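Household Tips: Piano Keys, Glossy Cases and a Robot That Wasn't Much Help

I went to the Gerkon open day on Sunday because the leaflet promised "the future of home care" and because Margaux Tanguy had a spare ticket. Regular readers will know what I think of gadgets that claim to save work. I own a window vacuum I have used 3 times. Still, I said I would go with an open mind, and I more or less did.

The star turn was an arm at a piano. Lorcan Ó Néill, who was doing the talking, told us it could be taught to press a key with the same force every time, and that one day the same skill would dust, polish and wipe. One day is doing a lot of work in that sentence. I asked how long it took to set up for one keyboard and was told 7 hours. I can do mine with a cloth before the kettle boils. 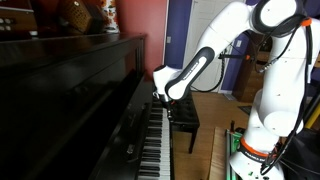 Piano keys want very little from you, and most of the damage I hear about comes from people trying too hard. Use two soft white cotton cloths, one barely damp and one dry. White, so no dye comes off on the keys. Wring the damp one until you can't get another drop out of it, then wring it again. Wipe from the back of the key towards you, never side to side, or you push the muck down the gaps. Do a few keys, dry them, move on. If yours is an upright with a shiny black case like the Gerkon one, keep a separate cloth for it, as grit from the keys will leave fine scratches that show up wherever the light catches the lid. And no spray polish near the keyboard. Spray it on a cloth in another room if you must use it at all.

Old ivory keys are a different matter. Dry cloth only, and ask a tuner before you try anything you have read about milk, toothpaste or lemon. Eldana Gidey wrote in last month to say she had used toothpaste on her aunt's piano and the shine went off four of the keys for good.

Buttoned stool tops: a soft brush first, round each button, then a wipe. Crumbs live in there. If the top is real leather, go very easy on the water.

Things on top of the piano: felt pads underneath, please, and no vases. Anything that buzzes when you play a low note needs moving.

Back to the open day. Ibsa Yilma asked the question I wanted to ask, which was the price, and got a long answer without a number in it. The leaflet did mention a hire scheme at 507 a month, in small type on the back page. You could have a good tuner round several times a year for that and still have change for cloths.

To be fair to them, the staff were pleasant and didn't pretend the thing was ready for anybody's front room. Mohammed-Awal Yakubu, who repairs pianos and came along out of curiosity, thought there might be some use in it for testing keys over and over in a workshop. I can believe that. It's the step from there to my skirting boards I can't follow - and I did ask twice.

Next month: limescale round taps, and whether the Etberg descaler is any better than vinegar.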